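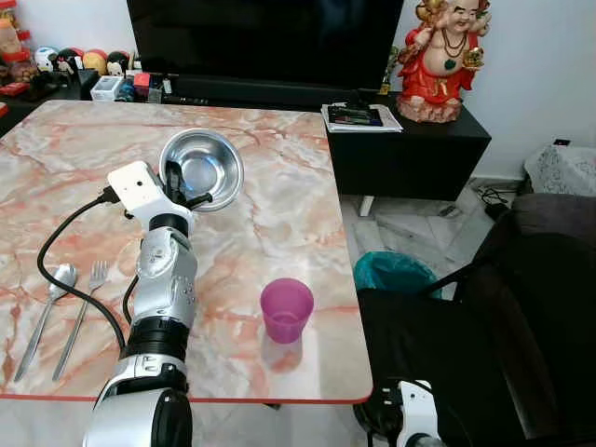
The table, with the bowl, the cup, a fork and a spoon.

My aunt left me the pink table in May, along with one steel bowl, a drawer of forks and spoons that don't match, and a note that said DO NOT LET LORNE HAVE IT. Underlined twice.

Lorne is Lorne Pelletier, my cousin, and he'd been after that table since we were kids. I couldn't have told you why. It's got a shiny marble-pattern top the color of melted sherbet, cream with pink and orange running through it, and a thin red edge all the way along the front. Aunt Kozma (her last name, but we all called her that, even my mother) bought it from a diner in Stumska that was closing down. She paid 200 for it and then another 200 to the man who got it up her stairs, and she complained about the second 200 for the rest of her life.

So I had it hauled to my place, which is a third-floor apartment with a kitchen built for a much smaller table, and I set it the way she used to. Spoon on the left, fork next to it, bowl up top, plastic cup down at the right where you'd knock it over with your elbow. She always set for one, even when there were six of us coming. You got your own fork out of the drawer and you ate standing up if you had to. The place at the table was for whoever was late.

Lorne called that same evening.

"You've got it, don't you," he said.

"Got what?"

"Don't do that. Is the red part still on?"

I told him the red part was still on. He breathed for a while. Then he asked if he could come see it, just see it, and I said sure, because I'm weak and I'd already made too much soup.

He showed up with Till Hamann, who used to run the hardware store in Trudamier and is 64 and has never in his life been told he was coming to dinner until he was in the car. Till shook my hand and went straight to the table and ran his thumb along the edge like he was checking for dust.

"That's my glue," he said.

"It's what?"

"My glue. I put that edge back on for her. Came off in the move." He looked at Lorne. "You going to tell it or am I?"

Lorne did not want to tell it! He sat down, he got up, he picked up the spoon and put it back crooked. Then out it came. When he was 19 he'd had a girl in Lukell, and she'd written him a letter, and he'd been too chicken to open it. He was staying with Aunt Kozma that summer. He had the letter in his pocket while Till was gluing the edge, and Till went out to his truck for a clamp, and Lorne slid the letter in behind the red strip, flat against the wood. Till came back and clamped it shut.

"I figured I'd get it out later," Lorne said.

"With my glue?" said Till.

So that was it. All those Thanksgivings he'd sat on that one side of the table, picking at the edge with his fingernail until she smacked his hand with a fork. I'd thought he was just fidgety.

I asked if she knew. Lorne said he never told her. But I went and got the note out of the drawer anyway and read it again, the capitals and the two lines, and I thought about her setting that one place every time and how he was always the late one, so he was always the one who got it.

I didn't show him the note. I said, "Well, do you want it or not? I've got a butter knife."

Till was offended on behalf of the glue. He said a butter knife wouldn't do a thing, you'd need heat, you'd need a good putty knife and some patience, and even then you might take the paper with it. He offered to drive home for his tools. It was eight at night and an hour each way and he already had his coat half on.

Lorne put his hand flat on the edge, down by the cup. He knew exactly where.

"What kind of soup is it?" he said.

It was bean. I filled the steel bowl for him and found two coffee mugs for Till and me, and we ate at the counter like you're supposed to. He asked for seconds. Then he asked what I was doing next week, and whether Till could maybe bring the putty knife, and whether there'd be soup again or should he pick something up.

I told him to bring bread.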